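Sandrine Gautier on ten years in a town she picked off a bus map

I got to the café first and took the table by the radiator, and Sandrine Gautier came in a few minutes later, apologizing in two languages to the man behind the counter, who didn't seem to mind in either. She had a market bag with leeks sticking out of the top. She kissed me on both cheeks, sat down, stood up again to say hello to a woman with a pushchair, and sat down again.

"You see?" she said. "When I came here I could walk from one end of Ornton to the other and not open my mouth. Now I need an extra half hour for buying leeks."

I had wanted to talk to Sandrine for ages. I moved abroad myself at an age when my parents thought I should be buying curtains, and I've been collecting other people's stories ever since, but hers is one of my favorites. She left Lyon at 41 with two suitcases and no job waiting. She chose Ornton because the name was at the end of a bus line.

"I was staying in Bridar, at the youth hostel, which was a mistake at my age," she said. "There was a map of the buses in the hall. All the lines stopped in places that sounded like proper towns, and then there was line 80, and it went on and on, past everything, and stopped at Ornton. I thought, well, if I don't like it, I will at least have seen the whole line."

She liked it. She rented a room that same week from a widow who kept canaries, and she wrote to her sister Clémence to say she would be home at the end of August. That was ten years ago.

I asked her what the first months were like, because people tend to skip that part. They go straight from the brave departure to the charming house with the blue door. Sandrine didn't skip it at all.

"Terrible," she said, very cheerfully. "No, really. I cried in the supermarket. I cried because I couldn't find the yeast! I had looked up the word, I had practiced the word, I said the word to a boy stacking the shelves and he took me to the light bulbs. I bought a light bulb. I was too embarrassed not to. I still have it."

The language took her three years to feel easy in, and she still has what she calls phone days and no-phone days. On a no-phone day she'll walk across town to ask the dentist something in person. She took evening classes twice a week above the library in Bridar, where she met Charito Dagdag, who had arrived from Cebu the winter before and was further along with the verbs.

"Charito saved me," Sandrine said. "She would talk to anyone. Badly, loudly, with her hands! I wanted to have the sentence perfect before I let it out, and by that time the person had gone home. She told me, you are not giving a speech, you are asking where the bathroom is."

I laughed so much at this that the woman with the pushchair turned around. I've been that person, composing the perfect sentence while the bus doors close. It took me far too long to learn that people forgive bad grammar much faster than they forgive silence.

The two of them still meet every week. They used to speak the language of the class together, as homework, and they never changed, so now they have a ten-year friendship in a language that belongs to neither of them. Sandrine finds this completely normal. I think it's one of the loveliest things I've ever heard.

We ordered soup. The soup at this café comes with a slice of dark bread and a spoonful of something sour in the middle, and Sandrine told me I had to leave the sour part alone until halfway down. I asked why. She said she had no idea, she had been told to do it by her landlady and had never dared to try it any other way.

I wanted to know about work, too. She had been a bookkeeper in Lyon, for a firm of roofers, and she'd assumed she could do the same anywhere, numbers being numbers.

"But the numbers are in envelopes," she said. "With letters! And the letters are from the tax office." She cleaned holiday apartments for two summers instead, then worked in the kitchen at the primary school, and in her fourth year she started helping other newcomers with their forms at her kitchen table. First for cake, then for money. She has a little office now, over the Leclerc bakery, with a secondhand desk and a view of the river if you lean.

The bakery was started by another French couple, long before she arrived, and she confessed that she avoided it for most of her first year. I asked if she'd had enough of France by then.

"I was afraid I would go in and never come out," she said. "I would stand there speaking French about butter until I died."

I know this one so well. There is a shop in my own town that sells the crackers of my childhood, and in my first winter I would cross the street so I wouldn't see the window. These days I go in on Saturdays and chat with everybody. It's just crackers now, and I'm so glad of it.

She rides the same bus as ever, out to Bridar for her appointments and home again in the early evening, and she says that's where she learned most of what she knows about the place. Who greets whom. When you may sit next to a stranger (only if every other double seat is taken, and even then you should look sorry). How to complain about the weather properly, with a breath in first.

"In Lyon I never listened on the bus, I knew already what everyone was saying," she said. "The first time I understood a whole argument between two old ladies, I was so happy I missed my stop. It was about a hedge. I wanted to clap."
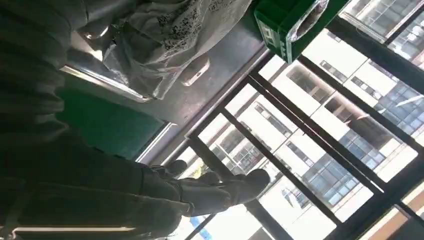
There have been harder things than yeast. Her father fell ill in her sixth year away, and she spent that spring going back and forth, with her good coat in one country and her good shoes in the other. Her aunt, Monique Bailly, didn't speak to her for most of it.

"She thought I should come home and stay home, and maybe she was right," Sandrine said. She moved her spoon around for a bit. "When you live far away you pay for it somewhere. I paid there. I'm not going to tell you it was all bus rides and canaries."

I asked if she had come close to moving back. She had, once. She had even given notice on the apartment. Then her neighbor from across the landing, Aurélien Picard, came over with a casserole and the news that the town was thinking of dropping the evening bus, and would she write a letter, as she was so good with letters.

"Me! Good with letters!" she said, and she put her hand flat on the table. "In that language! I wrote two pages. I was furious. And while I was writing I noticed that I kept putting 'our bus.' Our bus, our town, our old people who can't drive. So I went down and asked for my apartment back."

The evening bus is still running, by the way. She took me through the timetable in some detail.

We talked for a while about what she misses. Her sister, always. Peaches that taste of something. Being funny without planning it – she says she's a much wittier person in French, and it bothers her that most of her friends here will never meet that woman. I told her she was doing pretty well with me. She waved it away but I think she was pleased.

What she doesn't miss is rushing. She has a small garden plot up at Stetum now, a short walk past the last stop, where she grows leeks (not as good as the market ones, she admits) and one stubborn row of artichokes that everyone told her would never survive the winter. They have survived three. The man on the next plot comes by to look at them and shake his head.

Before we left I asked what she would say to somebody standing in front of a bus map today, with two suitcases and not much of a plan. She thought for so long that the soup bowls were taken away.

"Learn the word for yeast," she said. "And find out what time is the last bus back."

Then she looked at the clock over the counter, grabbed her leeks, said goodbye to five people, and ran for it.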